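4 November 2024

Well, the roof rack is finally on the truck, and my shoulders would like everyone to know it. I had the Neseo box leaning against the garage wall since July, and every time I walked past it with the groceries I told myself next weekend, next weekend. This morning I had the whole day off and no excuses left, so out came the socket set.

The instructions call for two people and I had one (me) until lunch, when Aníbal Neves wandered over from across the street with a thermos and stayed the rest of the day, bless him. He held up the passenger side while I hunted for the spacers, which I'd put somewhere safe and then forgotten, the way I do with anything I put somewhere safe. They were in the cup holder. 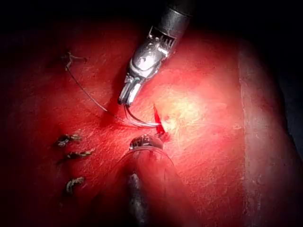 Needle driver with the curved needle in its jaws, over the tissue.

We had all four feet bolted down by the middle of the afternoon, and then Aníbal noticed the rear crossbar was sitting a little crooked, so off it came again. I wasn't cheerful about that, I'm afraid! But he was right, and it's so much better straight. The front one has the fairing on it, a Surna one I picked up used, and it took a bit of filing at the left bracket before it would seat. I touched up the bare metal with black paint so it won't rust over the winter.

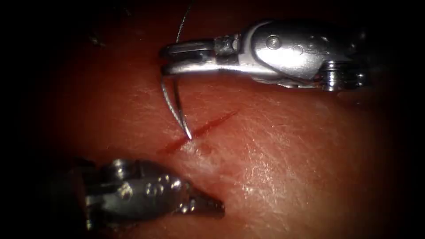

Then we took it out on the county road to listen for whistling, windows up, radio off, both of us leaning forward like a couple of old hens. There's a hum when you get up to highway speed, low and steady, and I can live with that. My old rack howled so badly that Su-bin Yook used to bring earplugs when we drove up to the lake. I called her tonight to tell her she can leave them at home, and we ended up talking for an hour, mostly about her mother's kitchen and whether I should get the awning too. She thinks yes. My checkbook thinks the rack cost $967 and that's plenty for one year.

I still need to go over every bolt again after the first tank of gas, and I'd better write down what's left before I lose track of it. 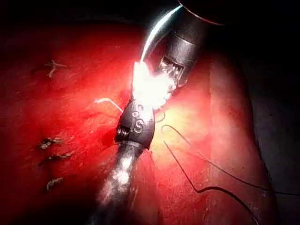
Still to do on the truck

Recheck the torque on the feet, all of them.
Order the Tufa tie-downs, the 15-foot ones.
Ask Aníbal if he wants his filing brush back.
Vacuum the cab. There's packing foam in everything.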